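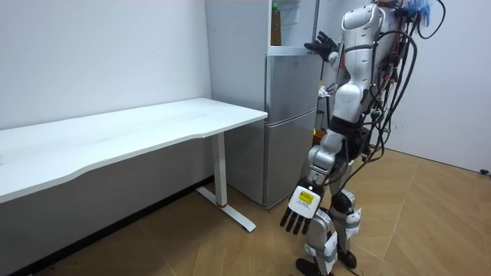 Varadis Humanoid: Book a Demonstration at Skovico

Come and spend a morning or an afternoon with the Varadis in our demo room! We think it's much easier to judge a robot when you're standing near it (and can pester us with questions) than when you're reading a spec sheet, so we keep the visits small and let them run long if people want to stay.

The session is built around everyday kitchen work. You'll see the robot go to the refrigerator, reach up to the top compartment and work with its hands at shelf height, and after that you're welcome to suggest a task of your own. Geum-ok Byun leads most of the visits and is very happy to talk about hands, balance, cables, or whatever else you're curious about.

Visits run through April, starting at 10 a.m. and 2 p.m.
Booking fee: $100, taken off your order
Item no. 3230, Varadis with two multi-fingered hands
Item no. 2576, spare hand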